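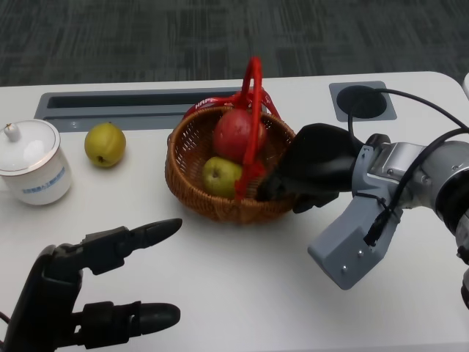
오른손 손목의 케이블부터 다시 묶었습니다

2023년 2월 28일

지난번 글에서 Jedanex 셀의 왼팔 이야기를 썼습니다. 이번에는 오른팔과 테이블 차례입니다. 한국어로 정비 기록을 쓰는 것이 저에게 아직 어렵습니다. 어색한 표현이 있으면 댓글로 고쳐 주시면 고맙겠습니다.

Jedanex는 저희가 Illwood 작업실에서 쓰는 양팔 셀의 이름입니다. 제품 이름이 아니고, 작업실에서 그냥 그렇게 부릅니다. 하는 일은 단순합니다. 흰 테이블 위에서 과일을 잡고, 바구니에 넣고, 다시 꺼냅니다. 일이 단순해도 손목은 계속 돌아가고, 그래서 케이블이 제일 먼저 말썽을 부립니다.

증상은 이랬습니다. 오른쪽 손목을 안쪽으로 끝까지 돌리면 손의 신호가 잠깐 끊어졌다가 돌아왔습니다. 처음에는 소프트웨어 문제라고 생각해서 이틀 동안 로그만 읽었습니다. 로그에는 통신이 끊어졌다는 말밖에 없었습니다. 그 다음에 전원을 내리고 손목을 손으로 천천히 돌려 보았는데, 어느 각도에서 케이블이 팽팽해지는 것이 바로 느껴졌습니다. 먼저 손으로 돌려 보았으면 이틀을 아꼈을 것입니다.

고정 끈을 모두 자르고 처음부터 다시 묶었습니다. 순서를 적어 둡니다.

먼저 손목을 한쪽 끝까지 돌려 놓습니다. 그 자세에서 케이블이 제일 길게 필요합니다. 이때 바깥쪽으로 고리 모양의 여유를 남기고 첫 번째 끈을 가볍게 묶습니다. 다음에 반대쪽 끝까지 돌려서 고리가 어디에 닿는지 봅니다. 금속 모서리에 닿으면 끈의 위치를 조금 옮깁니다. 두 방향이 다 괜찮으면 그때 끈을 조입니다. 너무 세게 조이면 안 됩니다. 저는 끈을 손가락으로 밀어서 조금 움직이는 정도로 합니다. 끈의 남은 꼬리는 짧게 자르고, 자른 면이 케이블 쪽을 보지 않게 돌립니다.

묶은 모양은 예쁘지 않습니다. 검은 케이블이 은회색 손목 위로 크게 휘어서 지나갑니다. 예전에는 몸체에 딱 붙여서 깔끔하게 묶었는데, 그 깔끔한 묶음이 문제의 원인이었다고 지금은 생각합니다.

손목 나사

케이블을 푼 김에 나사도 점검했습니다. 저희는 300시간마다 눈으로 보고, 500시간마다 토크 드라이버로 확인합니다. 이번에는 시간이 아직 안 되었지만 어차피 전원을 내렸으니까 같이 했습니다. 나사 머리와 하우징에 가는 선을 그어 두면 다음에 볼 때 편합니다. 선이 어긋나 있으면 나사가 돌아간 것입니다. 이번에는 하나가 조금 어긋나 있었습니다. 빼서 나사 고정제를 다시 바르고 조였습니다. 고정제는 아주 적게 바릅니다. 많이 바르면 옆의 틈으로 들어가서 다음 분해가 정말 힘듭니다.

검은 커버도 한 번 벗겨서 안쪽의 먼지를 닦았습니다. 과일을 다루면 즙이 묻을 때가 있습니다. 마르면 끈적해지고, 끈적해지면 손이 물건을 놓을 때 늦게 떨어집니다. 저는 물을 조금 적신 천으로 닦고 마른 천으로 한 번 더 닦습니다. 알코올은 커버가 딱딱해질까 봐 쓰지 않는데, 이것은 제 걱정일 뿐이고 시험해 본 적은 없습니다.

테이블 위의 기준 배치

테이블은 Resstead에 있는 중고 사무가구 가게에서 샀습니다. 원래 사무용이라서 뒤쪽에 긴 케이블 홈이 있고, 그 옆에 동그란 구멍도 있습니다. 처음에는 이 홈이 마음에 안 들었습니다. 배가 굴러서 거기에 빠지면 손가락으로 꺼내기가 어렵습니다. 하지만 지금은 위치를 맞출 때 기준선으로 잘 쓰고 있습니다. 바구니는 가운데, 흰 도자기 용기는 왼쪽 끝, 배 하나는 홈의 바로 앞입니다. 셀을 다시 켜기 전에 항상 이 배치로 돌려놓습니다.

바구니에는 빨간 손잡이가 있습니다. 바구니 위로 높이 올라와 있어서 카메라에서 보면 안의 과일을 자주 가립니다. 없애면 일이 쉬워지겠지만 저희는 그대로 둡니다. 대신 배치할 때마다 손잡이의 방향을 확인합니다. 옆으로 누우면 손가락이 걸릴 수 있습니다. 한번은 걸린 채로 팔이 올라가서 바구니가 통째로 따라 올라간 적도 있습니다. 그날은 사과를 주우러 카펫 위를 기어 다녔습니다.

전원을 다시 켜고

조립이 끝나면 바로 과일을 잡게 하지 않습니다. 처음에는 빈손으로 손목만 움직입니다. 속도는 제일 느리게 하고, 저는 비상 정지 버튼에 손을 올려놓습니다. 양쪽 끝까지 8번 왕복해서 신호가 한 번도 안 끊어지면 다음 단계로 갑니다. 이번에는 한 번에 통과했습니다.

그 다음은 양손을 편 자세로 바구니의 양옆에 두고 잠시 기다립니다. 가만히 있는 것도 시험입니다. 손가락이 조금씩 떨리거나 천천히 처지면 영점을 다시 잡아야 합니다. 왼손 엄지가 전에 조금 처졌던 적이 있어서 저는 이 단계를 길게 봅니다.

사과를 왼손의 손가락 사이에 놓고 잡기를 시작하는 것이 마지막 단계입니다. 배보다 사과를 먼저 쓰는 것은 제 습관입니다. 저희 배는 모양이 울퉁불퉁해서 잘못 잡았을 때 원인이 손인지 배인지 알기 어렵습니다.

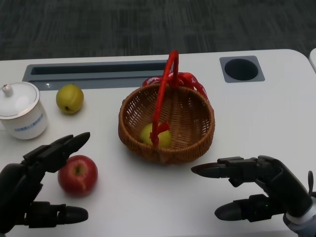

남은 일

오른손의 초록색 표시등이 제 눈에는 좀 약하게 보입니다. 원래 이 정도인지, 전압이 떨어지는 것인지 아직 모르겠습니다. 왼손의 것과 나란히 놓고 비교해 볼 생각입니다. 혹시 비슷한 손을 쓰시는 분이 있으면 밝기가 어떤지 알려 주세요.

예비 케이블도 주문해야 합니다. 지금 것은 꺾였던 자리의 피복이 조금 하얗게 변했습니다. 당장은 괜찮지만 오래 믿고 싶지는 않습니다. 지난 10월에 Tapia 셀에서 같은 흔적을 보고 그냥 두었는데, 4주 뒤에 선이 끊어졌습니다. Tapia는 저희가 Jedanex 전에 쓰던 한팔 셀입니다. 지금은 창고에서 부품을 하나씩 내주고 있습니다.

그리고 왼손 쪽의 끈도 같은 방법으로 다시 묶으려고 합니다. 왼쪽은 아직 신호가 끊어진 적이 없지만, 예전 방식으로 딱 붙여 묶은 것은 똑같습니다. 하는 김에 끈의 위치를 자로 재서 정비 노트에 적어 두겠습니다. 이번 오른쪽은 눈대중으로 했고, 숫자를 안 적은 것이 벌써 후회됩니다.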